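Setting Exposure Compensation for Bright and Reflective Subjects

Applies to: Cludley R7 and R30 bodies, firmware 3 or later, with any Risora lens that has electronic aperture control.

A reflected-light meter assumes that the area it reads averages out to a middle gray. White walls, snow, glazed tile and polished floors all return more light than that. Left alone, the camera lowers the exposure until they record as gray. Exposure compensation corrects this without leaving the automatic modes.

Before you start

Set the mode dial to A, S or P. Compensation in M works only when Auto ISO is on. Turn off Highlight Priority in the shooting menu, as it applies its own curve and makes the histogram harder to read. Fit the lens hood. Stray light from ceiling fixtures lowers contrast and can look like overexposure on the rear screen.

Step 1. Choose the metering pattern

Press the metering button and turn the rear dial.

Matrix reads the whole sensor area and weights the active focus point. Use it when bright and dark areas are mixed.

Center-weighted reads mainly the middle of the finder. It is the most predictable pattern for compensation work and is the one used in the steps below.

Spot reads a small circle at the focus point. Use it only when you can place the circle on a single even tone.

Step 2. Take a reference shot

Set compensation to 0.0. Focus, recompose and take one picture. Press the playback button, then press up on the pad until the RGB histogram appears. For a mostly white subject, the main peak will usually sit near the middle of the graph.

Step 3. Add compensation

Hold the +/- button behind the shutter release and turn the rear dial to the right. Each click is one third of a stop. Starting values:

Light gray walls, concrete in sun: +0.3 to +0.7
White tabletops, paper, light packaging: +1.0 to +1.3
Snow or white sand in full sun: +1.3 to +2.0
Glossy floors with visible lamp reflections: +0.3 to +1.0

The last entry is lower than many people expect. Direct reflections of lamps will clip at almost any usable exposure. Set the value for the surface and let the reflections go white.

Step 4. Check the channels separately

Take a second picture and look at the RGB histogram again. The peak should have moved right without piling up against the edge. Check each channel. Under colored light, or over a strongly colored floor, one channel can clip while the combined graph still looks safe. If it does, reduce compensation by one click and repeat.

Step 5. Lock or store the value

The setting stays active after the camera is switched off. To clear it at power-off, open Custom Settings > Exposure > Reset Compensation and select On. To keep it for repeated work in one room, save it to U1 or U2 together with the metering pattern and white balance.

Polarizing filters

A circular polarizer reduces reflections from tile, varnish and paint. It has little effect on bare metal. Mount the filter, turn the outer ring until the reflection is weakest, and then meter. Do not meter first. The Gultano 77 mm filter costs between one and two stops depending on rotation, and the camera reads this loss through the lens, so no extra compensation is needed. With a handheld meter, add the loss yourself.

Flickering light

Under older fluorescent tubes, and some LED panels, exposure can vary between shots at fast shutter speeds. Turn on Flicker Reduction or use 1/60 second or slower in 60 Hz regions. Do not adjust compensation while the flicker is still present.

Error codes

E-747: the lens did not report an aperture value. Remove the lens, wipe the contacts with a dry cloth and refit it.
E-3213: the U1 or U2 settings were saved under earlier firmware. Save them again.

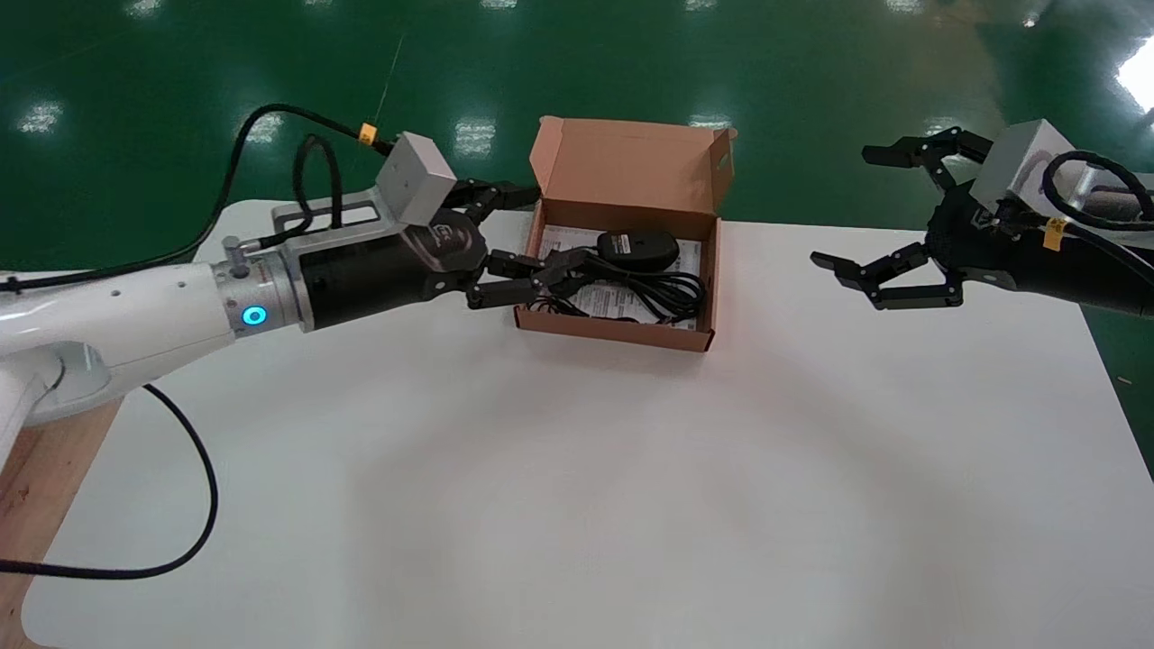 White tabletop and glossy green floor under ceiling lights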